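New fingers on the left arm

5 May 2023

So I finally got the fingers swapped on the left arm, and I have the scraped knuckles to show for it! I'd been putting this off since December, which is when I first noticed the old pair weren't closing evenly. One side touched the part a hair before the other and gave it a little shove, and every block I picked up came out turned a few degrees. You can live with that for a while (I did). Then you try to put one block up against another and it drives you nuts.

The replacements came from Plellby, a set of 2, plus a bag of screws that were all 3 mm too long. I went through my jar of leftovers and found 8 that fit, most of them from the Trinix bracket I took off last year. If you order the same set, check the screws before you take anything apart — I had the gripper open on the bench for a whole evening while I hunted.

The swap itself goes like this. Power off, air out of the way, old fingers off, wipe down the rails. I put a tiny dab of Clirero grease on each rail and ran the jaws back and forth by hand until they stopped feeling gritty. Then the new fingers go on loose, you close them on something flat, and you tighten a bit on each side in turn. I rushed that part the first time and had to do it over. Snug, not gorilla tight.

After that comes the zero. The Ackah controller remembers the old closed position, so you have to clear it or it'll stop short and tell you it's holding something when it isn't. That message had me swearing at the cable for a good half hour before I remembered. I wrote it on a piece of tape and stuck it inside the lid.

I also redid the wrist camera offset, and then it was blocks, blocks, blocks. I like painted wood for this: it's cheap, it's light, and if I get the height wrong all I lose is some paint. 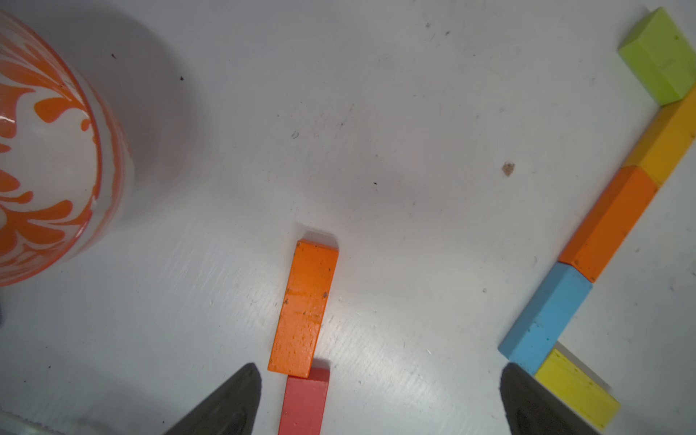
Wrist camera view with the fingers down by the red block. Yes, the table needs a scrub.

I've done 26 picks on the new set so far and I'm leaving the speed low for now. Next up is the right arm, same job, and I'm ordering the short screws first this time.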